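Ticket 2201 — Staff kitchenette, toaster oven "burns everything on the left"
Status: Open, waiting on requester
Raised by: Khôi Vi
Assigned to: Terence Heywood
Opened: Tuesday, March 29, 2022

Khôi Vi wrote:
The toaster oven in the level 6 kitchenette is faulty. Anything on the left of the rack comes out black and anything on the right is barely coloured. Several of us have noticed. Can we get a replacement please? Unai found a Plitov one on special.

Terence Heywood wrote:
Before I sign off on a new appliance I'd like a bit more than "several of us have noticed". What was cooked, what setting, how long, and was it preheated? Last September we binned a kettle that had a perfectly good element and a dodgy power board.

Khôi Vi wrote:
Cheese on toast. Didn't look at the setting, it was wherever the last person left it. 12 minutes.

Terence Heywood wrote:
12 minutes is a long time for cheese on toast. I'd expect black on both sides, so I'll grant you the right side being pale is odd.
Checked so far:
Power point tested with a lamp. Fine.
Plug and cord, no scorching or nicks.
Crumb tray pulled and emptied. It was full. Whoever has been signing the cleaning roster has been signing it from their desk.
Ran it empty with the door shut. It heats.
None of this explains a left and right difference. Leaving the ticket open.

Unai Llorente wrote:
I reckon it's the element. My sister's did the same thing and she had to chuck it.

Terence Heywood wrote:
Could be. Could also be that the rack isn't in its grooves properly, or that someone has been putting foil in there. I've heard four theories this week and not one person has done a test with plain bread. Please do the following and write down the result:
1. Unplug it, let it cool, take the rack out and refit it level.
2. Plug in and preheat for five minutes.
3. Four slices of the same loaf, no toppings, no tray, no foil.
4. Check at three minutes. Don't wander off to a meeting.
5. Turn the rack end for end and repeat with fresh bread.
If the dark side stays on the left both times, I'll believe you about the element. If it swaps, it's the rack.

Shuzhen Bai wrote:
Which oven are we talking about? There's the Yin on the bench near the fridge as well, and people call both of them "the toaster oven". I've had trouble with the Yin but never with the cream one.
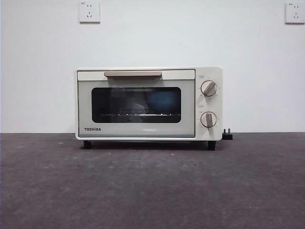

Terence Heywood wrote:
It's the cream Toshiba, the one with the two round knobs one above the other. Khôi, please confirm that's the one you used, because if it was the Yin then I've been cleaning the wrong crumb tray.

Khôi Vi wrote:
Yes, the cream one. Pretty sure.

Terence Heywood wrote:
"Pretty sure" noted. Test still needed.

Muchen Tan wrote:
Did the bread test at lunch, first half only as we ran out of bread. Left slices were a little darker. Not black. I wouldn't have complained about it.

Terence Heywood wrote:
Thanks Muchen, that's the first useful result on this ticket. A little darker on one side is what I'd expect from most small ovens, and it doesn't justify a purchase. I'm also not convinced by half a test. I'll bring a loaf in tomorrow and we can do step 5 properly. Replacement request declined for now — happy to change my mind if someone shows me two lots of toast with the same side burnt.
Khôi, next time you use it, please put the times and knob settings in here before you eat the evidence.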